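Boards > Small Pets & Strays > Toys, Beds & Bits > Paper bag tray, keep or bin

kgomotso_j
Right, quick one before work. Sulley (cat, 31 months, menace) has decided his toys live in a torn open paper bag on top of the bin by the sink. I folded the sides down a bit and taped it to the lid, three bits of black tape. Partner says it looks like rubbish and I should get a proper basket. Thoughts??
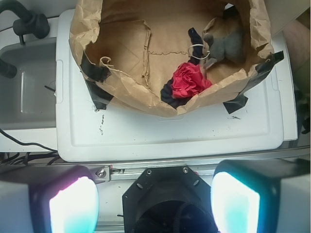
Sulley's toy tray - grey mouse, red rag, the navy one

Mouse is his favourite. Rags are just old cloth, he drags them about. White cord is the bit I'm not sure of.

berkay.y
Lose the cord. Today. Ours swallowed a bit of string in January, vet bill was 381 and a horrible weekend. Same goes for that paper loop inside the bag, snip it off.

Umut K
Agree on cord. Disagree with your partner tho - cats love paper bags, why pay for a basket he'll ignore. We bought a Coltamero one, never sat in it once.

gerlach_pascal
Not the bag that bothers me, its the bin. Every time you open the lid the whole lot tips up? And right next to the sink, paper will go soggy in a week. Put it on the floor.

kgomotso_j
Lid hardly gets opened, we use the other one for food. Floor no good, the dog has everything. Fair point re splashes.

gerlach_pascal
Shelf then. Still say bin lid is daft.

Umut K
He picked the spot, leave him to it. New bag when this one gives up.

berkay.y
Would tidy those wires below the sink as well if he's jumping up there. Ours chews anyhting.

kgomotso_j
OK. cord goes tonight, loop too, will look at the wires at the weekend. Bag stays - sorry partner

Ching-wen Fu
Masking tape peels off easier than the black stuff btw. White spirit on a rag if it leaves gunk, then wash the lid well befroe he's back on it

Last updated: 2018-02-02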